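Can a robot empty the junk bin yet? (shop floor / home chores) 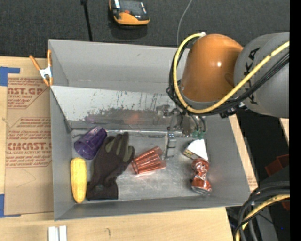 KUKA arm over the mixed bin: two cups, corn, glove, small box, crushed can

rblomqvist wrote:
OK so I've been going back and forth with my brother-in-law about this since March and I want to hear from people who work with these things. He runs the sorting room at Fidden and he's convinced that in a couple of years nobody will be hand picking returns or recyclables, and that the same tech will be clearing our kitchen counters right after that. I say look at what's in that bin. It's six things! My four-year-old could empty it while singing. And yet every demo I've sat through has an arm hovering over something like this for ages.
So which is it? Are we there or not?
Roald

lmercado58 wrote:
We're there for some of it. I did two years at Letance on the packing side and a small box like that one is a suction cup job, easy, we had cells doing that all night long. A plastic cup on its side isn't terrible either if you've got a decent finger gripper and a planner that knows where the walls are.
The glove I would not bet my lunch on. Soft stuff folds up when you grab it and then it's a different shape from what the software thought it was.

kouris_m wrote:
Disagree on the cups, Loretta. They're see-through! Depth cameras hate see-through plastic, and then you've got a scratched up shiny metal floor under them on top of it. Half the time you get a hole in the point cloud where the cup should be, and sometimes a second cup that doesn't exist because of the reflection. I lost most of a winter to that at my last place, with clear tubs, and we ended up changing the bin liner to matte black and calling it a day.
The glove is the one I'd go for first. It's dark, it's lumpy, you can pinch it pretty much anywhere and it comes up.

lmercado58 wrote:
Comes up, sure. Then try putting it down somewhere useful. If the chore is "dump it in the other bin" then fine, you win. If it's "pair the gloves and hang them up" you're nowhere close.

kouris_m wrote:
Well Roald said empty the bin, he didn't say fold the laundry :)

N_Sikder wrote:
Can I put some numbers in? We ran a trial at Flevthorpe with a mixed bin, household odds and ends, not the same items as yours but that kind of mess. Over 40 test objects in the pool. Out of 133 picks, 58 needed a second try or a person walking over. Corners and walls were the worst for us. Anything lying tight against the side, like that ear of corn, and the finger has no room to get down next to it. Ours would just sit there replanning.
I still came out of it more hopeful than I went in. The year before, we couldn't run that test at all without modeling every object first.

rblomqvist wrote:
Nuwan that's great, thank you, and also I'm forwarding it to my brother-in-law with the 58 in bold.

nelli.h wrote:
I think you're all being a little hard on it. People keep comparing to a four-year-old, but the four-year-old gets bored after the second bin and wanders off. If I have a machine that's slow and fumbles some of them but runs from 10 pm until we open, I don't care that it looks silly. The can being touched up against the box would worry me more than the glove, since you can grab one and drag the other along, but even then, so what? Put a scale under the drop spot and check the weight.
Where I do agree with Roald is the house. I'm not putting an industrial arm in my kitchen. The cabling alone! I have cats.

N_Sikder wrote:
Weight check is a good trick. We did that with cans and it caught most of the doubles, though a light plastic cup tagging along slipped by us.

lmercado58 wrote:
Nelli, what does it cost you when it does get stuck at 3 am? That was our whole problem at Letance. One jam and the line sat there till the morning shift.

nelli.h wrote:
We let it skip. Three tries, then it moves to the next bin and leaves a note in the log. Somebody on days finishes the leftovers by hand, takes maybe half a coffee.

kouris_m wrote:
Sivakumar sells a retrofit kit for the clear plastic problem by the way, polarized lights and a second camera. Haven't tried it. If anybody here has, I'd like to know how it does on crinkly ribbed stuff before I ask my boss for money.

rblomqvist wrote:
So I'm hearing "yes at night, with a log file, and not near the cats." He's going to say that means he won.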